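Bench notebook, Kerthorpe workshop
14 November 2018
Job: desktop tower teardown, first of the Lulport lot

Cleared the bench before starting. Brushed the grooves out end to end, as screws from the July batch were still turning up in them. Surface is scuffed and has small dark marks that don't come off with Clovix wipe - cosmetic, leave it. The gray fixture plate sits flat on the ribs and stays where it is for this job.
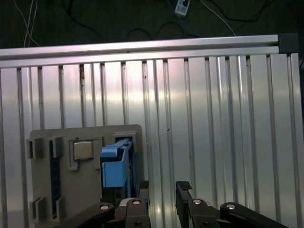

Ribbed bench surface, top rail and part of the gray plate. Cables behind the rail.

Cables behind the rail still need sorting. Black ones are looped over each other and the white and blue run across the same patch. Want them tied by color and labeled at both ends before the next lot comes in. McIver clips are on order, pack of 100.

Tower goes on its side, open side up. Side panel off first and stored away from the bench. Order of work from there:

Processor out of the socket, bracket left open until the socket has been checked for bent pins.
Memory next. Release both ends of the slot before lifting.
Data cables off at the drive end, then at the board. Pull on the plug, not the lead.
Drives last, by the blue plastic latches.

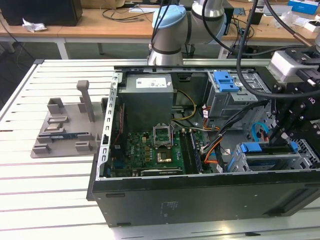
Power supply stays in the case until the drive side is finished. The yellow and black leads are stiff and get in the way of the bays, so fold them back toward the supply and hold with a tie. Don't cut anything - the harness is graded with the supply.

Processors go gold side down in the foam tray, not loose on the board any longer than needed. Allow around 4 minutes per unit for the socket check.

Open: label format for the supplies. The Lulport sheet has room for 2 lines only and the serials run longer than that.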